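Robots on the packing line, one winter in

08/01/2025

I work at a plant that packs small catering goods: bowls, ramekins, portion cups, the little sets that go out to hotels and canteens. The company is Fadness and I've been on the packing side for long enough that people ask me where things are kept. I don't usually write about work here, but we've had robot arms on the line since June and a few readers asked how it was going, so I'll put it down while it's fresh.

The system we have is called Rinero. It was put in by a firm called Juška, who also do the servicing and the training. We have 4 arms in total, 2 on each line, and they pick items out of trays and put them into bowls or boxes. Before June all of that was hands. You stood at the bench, you had a tray on your left and the boxes in front of you, and you filled them until the bell.

The first thing to say is that no one lost their job on our shift. I know it doesn't go like that everywhere. On our shift two people retired in the spring and weren't replaced, so there are fewer of us than there were, and I don't want to pretend the arms had nothing to do with that. The company told us there would be no redundancies before the end of this year. That leaves next year, and people do talk about next year.

What has changed is what you do all day. I used to pack. Now I look after two arms, which means keeping the trays stocked, clearing jams, checking what comes off the end and pressing the reset when one of them stops. It is easier on the wrists. I had a strap on my right one for most of the previous winter and I haven't worn it since the summer. My feet are worse though, because the bench had a perch stool and the new job is all walking between stations. I've asked for proper matting and been told it's on the list.

The noise is different too. The arms themselves are quiet. What you hear is the compressor in the corner and the beeping when something stops. There are several kinds of beep and for the first month I couldn't tell them apart. One is "tray empty", one is "couldn't pick it up" and one is "gate open", and the last two sounded the same to me until one of the Juška people changed the pitch.

Conversation has gone down. When you pack side by side you talk all day, about dinner, about the football, about somebody's mother's hip. Now we're spread out, each with our own pair, and you have to raise your voice or wait for break. Some of the younger ones don't mind. I do. It was a good part of the job and it isn't written down anywhere, so it wasn't in the plan when they drew up the new layout.

Pay went up a little for those of us who did the training. It was done in the canteen over several mornings, with a folder to take home. Most of it was safety and the rest was how to read the screen. If you passed you went up a grade. Everyone who sat it passed in the end, some with a second go. I thought the second go was decently handled, with no fuss made and no names put up.

Targets are the sore point. By hand, a good packer did 200 sets before lunch and was left alone. The arms were given the same figure, 200 each, and for the first few weeks they didn't get near it. Now they do on most days, and there's already talk of putting it up. The trouble is that when an arm falls behind, it's the minder's name on the sheet. You can't make it go quicker. You can only keep it fed and get to it fast when it stops. I raised this at the shift meeting and they've agreed to log stoppages separately, which should help if they stick to it.

Changeovers are the other thing. A new product used to mean someone showing you the sample and off you went. Now it's tried out on a computer first, in a simulation, and it only comes to the floor when the pick works on screen. The software for that is called Melten. I was sent upstairs for a few afternoons to help, because they wanted someone who knew how the goods sit when they're tipped into a bowl. 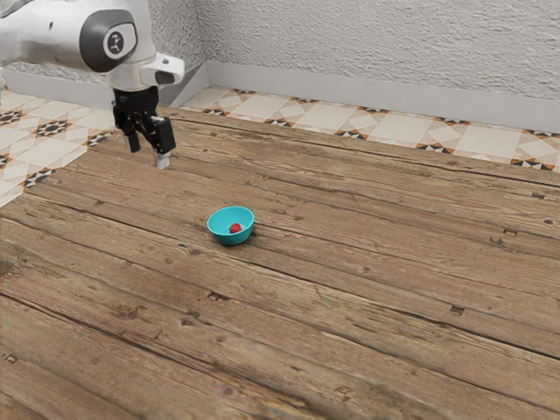 The afternoons upstairs were the part I liked best. You sit with the engineer and watch the arm on the screen, stop it, change something and run it again. They keep the test layouts very simple, a bowl and one thing in it. With a small red piece lying at the bottom of a turquoise bowl, the first thing I look at is how much room two open fingers will have once they're down past the rim, as the sides get narrower towards the base. I'd learned that with my own fingers years ago. The engineer wrote it down, and I was pleased about that.

I did say that a plank surface with knots and chips in it is nothing like our benches, which are steel and get wiped down at every break. He said the background wasn't important for what they were checking. Maybe so. I'd still like to see them try it with our lighting, which throws a glare off the steel in the afternoon and makes the real arms miss.

I've asked to do more of it. There's no proper post for it yet, so I go up when I can be spared and someone covers my pair. If a post does come up I'll apply, though I expect they'll want a certificate and I left school with very little. The Juška trainer told me there's an evening course and I've sent off for the details.

Several of the others have asked me what it's like up there and whether they could have a turn. I think they should. Between them they know every awkward item we pack, and there are plenty we haven't moved over to the arms yet. The nested ramekins are next. They stick together when the room is damp and you have to give them a twist, and I've no idea how the arm is going to manage it.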